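Minutes of the cell upkeep meeting, 3rd July
Held at the bench beside cell 6

Present: Ayanda Radebe (chair), Precious Venter (minutes), two operators from the early shift, one from the late shift
Apologies: the Strebel service contact

1. Minutes of the last meeting

Accepted with one change. Under "Spares" the part should have been listed as the left finger, not the left mounting block. Ayanda has corrected the parts list.

Still open from last time: the label on the air isolator has not been replaced. Precious to do this.

2. Gripper fingers

The current pair has been on the arm since the last refit. Ayanda said the late shift had reported the right finger feeling loose by hand when the arm was parked. She went over both fingers with the driver and found the right screw a little slack. The left one was fine. Both have been set to the value on the Vastari sheet and marked with paint pen.

It was agreed that the screws go on the weekly check. The driver stays in the top drawer and does not get lent to other cells.

There was some discussion about the slots in the fingers. One operator asked whether dust collects there and whether it matters. Ayanda's view is that it does not affect the grip, but it should be brushed out anyway when the screws are checked. Use the soft brush. No solvent on the fingers, as the supplier has not confirmed what the material will stand.

The wrist camera view below goes into the check sheet, next to the step for comparing the two fingertips.
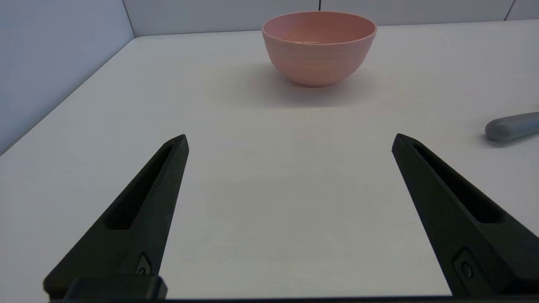
Wrist camera view, fingers open, pink bowl on the table.

The step will read: open the gripper fully, look at the wrist view, and confirm that the two tips sit at nearly the same height. If one is clearly lower, stop and call Ayanda. Do not bend or file a finger to make it match.

Precious asked for the sheet to say which finger is left and which is right, as the last two log entries disagreed. Agreed: left and right are always as seen in the wrist view, and the log will say so at the top of each page.

3. Spares

One full pair of fingers is on the shelf. The second pair, job number 2147, has been ordered through Betus and is due before the end of the month. Precious will check the screw pockets on the new pair before signing for them. The last delivery had one pocket too tight for the head and it had to go back.

Screws: 33 in the box at the last count. No order needed.

The old fingers from December are to be thrown out. They have been sitting in the same drawer as the good ones and were nearly fitted by mistake.

4. Homing fault

The arm stopped twice in the past two weeks with a homing fault at start of shift. Both times it cleared on a restart. Ayanda has looked at the connector at the base and found nothing wrong, but she reseated it. If the fault comes back, the operator should write down the code before restarting – neither entry in the log has it.

If it happens again, Strebel will be asked to visit. Ayanda does not want to pay for a call-out on two events with no code.

5. Table and wrist camera

The table is to be wiped at the end of each shift with a damp cloth and then a dry one. The late shift had been using the Akora spray, which leaves a film that shows up under the lights. The spray has been moved to the sink area and is for the floor only.

Marks on the table surface came up as well. A faint one can be seen between the fingers in the view under this item. Operators should try the damp cloth on any mark first. If it stays, write it in the log with its position and leave it alone. Scouring pads are not to be used.

The camera lens gets the dry lens cloth once a week, on the same round as the screws. After wiping, open the gripper and check that both fingers still show from the base bar to the tips, with the far edge of the table in view behind them. The right finger runs out of view near its base, and this is normal. If the view has shifted, the camera bracket has been knocked and needs setting again before the cell is run.

Precious will print both views at full page size and put them in the binder.

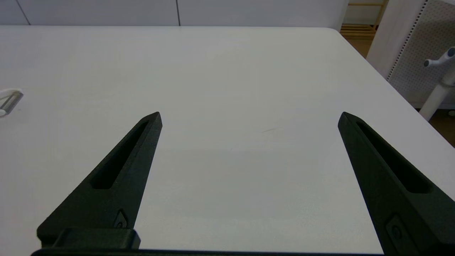 6. Actions

Ayanda: add the screws, slots and fingertip comparison to the weekly check sheet. Throw out the December fingers.
Precious: replace the isolator label. Check the new pair on delivery. Print the two views for the binder.
All operators: write down the fault code before any restart.

7. Any other business

The late shift asked for a second lens cloth. Agreed – Precious to order.

The next meeting will be held when the new fingers are in. Ayanda will send the date.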